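The quote said 248 a day, and I read it twice standing up in the kitchen. That was the daily rate for a two-armed robot that tidies up an office – floors, trash, the odd thing left lying around – and my boss at Khalaf wanted a yes or no by July. I buy chairs and toner for a living! So I asked to see one at work before I'd even open the spreadsheet.

Priltix, the leasing people, said fine, come over to Cedcombe and look at a bin being dealt with. 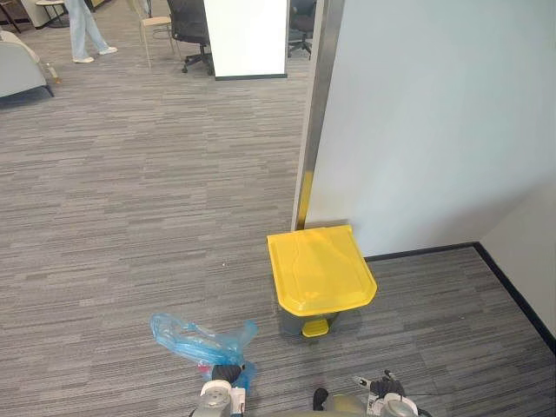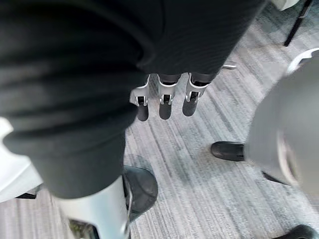
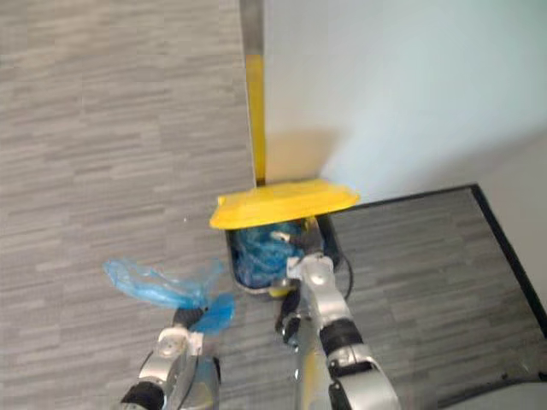
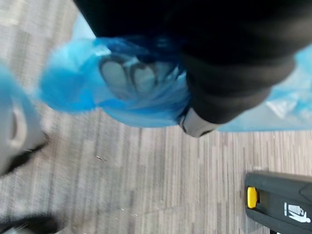

CEDCOMBE, 19 March 2018

I came home with a page full of scribbles, mostly about bags. Thin blue plastic is what these grippers have to deal with all day, and it creases and slides and lets you see whatever's inside (scissors, in one case). If you're pricing one of these, ask what spare fingertips cost and who fits them. Priltix wanted 206 for a set, and that wasn't on the first quote.

Then there's the stuff you already own. Flireck, the other firm I called, sent over a checklist of 14 questions and most were about our building: what kind of carpet, how wide the gaps are between chairs, whether the bins have pedals or lids. I'd budgeted zero for new bins. I've now got a line for them, and another for somebody's time to keep cables off the floor.

My advice is to rent for 3 weeks before you sign anything longer, and pick busy weeks, with people walking through and bags left half done. Get the training hours in writing too. Our spreadsheet is up to its fourth tab and I still haven't heard back about insurance.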